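4. Travel and Photo-Keeping Among Family Visitors

4.1 Material

The analysis in this section draws on the Natik diary set, in which 137 households kept short written records of family visits and leisure trips. Each household wrote at least one entry per month and was free to choose its length. Entries that dealt only with work travel were removed before coding. The remaining text was split into episodes, where an episode is a continuous stay away from home or a continuous stay by a guest in the home. Day trips made during a guest's stay were coded as part of that stay and were not given an episode number of their own.

Photo-keeping was coded separately. A mention counted if the writer reported making, ordering, sorting or giving away a set of photographs tied to an episode. Posting single pictures to a message group did not count. Two coders worked on all entries, and differences were settled by rereading the full month in which the entry stood. Most differences concerned entries written long after the trip, where the writer mixed the trip itself with later talk about it.

4.2 Timing of the photo book

Work on a photo book tended to begin after the guest had left or the travelers had returned, even when the writer had announced the plan earlier. The delay was longer for visits by parents than for short trips by couples. Writers who hosted a parent often waited until the next school break. In the August entries the pattern is weaker, and several households started sorting while the guest was still present. We read this as an effect of shared free time in that month, though the diaries do not allow a direct test.

The labor involved was a steady topic. Writers complained about choosing among near-identical pictures, about page limits, and about software that lost their captions. Complaints of this type did not go along with lower satisfaction. Households that described the task as long also described the finished book in warm terms, and they were more likely to report making a second one. A book limited to 50 pages by the printing service was finished sooner than one without a limit, mainly through less time spent on the final selection.

4.3 Destination and record

Theme parks and seaside towns produced many photographs and short diary text. The two places named most often in this group were Atinga and Gostanel. Stays with relatives produced the reverse: few photographs, but long accounts of meals, errands and conversation. The difference holds when length of stay is taken into account. Seasonal decoration at a park was nearly always mentioned when present, commonly in the first sentence of the entry, and ride names were mentioned less often than waiting times.

Home settings form a third group. Pictures taken indoors rarely entered a photo book unless they showed a meal or a birthday. Bedrooms in particular are almost absent from the books, although they appear in the wider set of household pictures. Figure 3 gives one view from the bedroom class of the Nindwood picture set, which we used to fix the boundaries between indoor classes before coding. 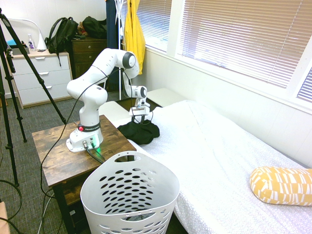
Figure 3. Bedroom class: bed with white sheet, small wooden side table, robotic arm.

Room classes were assigned from furniture alone. A bed was sufficient for the bedroom class whatever else the room contained, and a side table was not used as evidence for any class. Applying this rule to the diary households moved a small number of pictures out of the living room class, all of them from one-room homes.

4.4 Limits

The diaries were kept by people willing to write every month, and such people may also be more willing to make books. Episodes that went badly are probably underreported. In 2 households the writer changed during the study, and their entries were kept in the timing analysis but left out of the comparison of entry length. Cost was not recorded, so the effect of discount offers on the date of ordering remains open. A follow-up with order dates taken from receipts is in preparation.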